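4.2 Pairing the phone and setting the display color

Before you start, charge the Fliner handset to at least half. The set-up routine writes 785 MB to internal storage and stops if less than that is free.

1. Hold the side key until the screen lights, then let go.
2. Choose a language and tap Next.
3. Enter the Wi-Fi password. Networks with hidden names are added under More.
4. When the Ultum account page opens, sign in or tap Later. Themes and backup stay off until you sign in.
5. Wait for the restart. It takes nearly 11 minutes on a first run.

Note: If error 218 appears at step 4, set the clock by hand and try again. 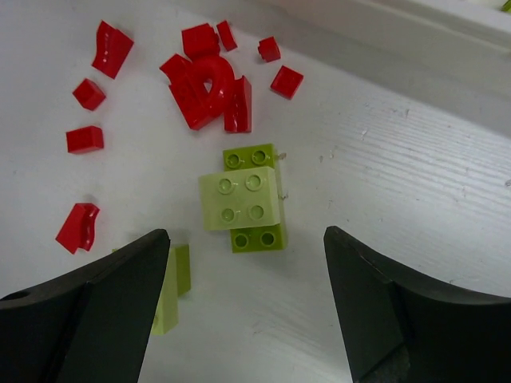
Color calibration is found under Settings > Display > Tone. The phone uses its rear camera to read the room light and adjusts the white point to match. Lay a sheet of plain paper on the table and hold the phone over it with the camera facing down. A white painted tabletop will also do, and faint grain lines or a few small gray scuffs in the paint do not matter, but keep the camera away from any soft shadow band along a raised ledge. Tap Read and hold still until the tone sounds.

6. Compare the two sample panels and tap the one that looks neutral.
7. Tap Save. The profile is stored under the name you enter.

Caution: Do not calibrate with a tinted screen film fitted. The blue filter will be set too strong and can only be cleared with a full display reset (code 552 in the service menu).

Profiles made on older Fliner models can be imported - see 4.5.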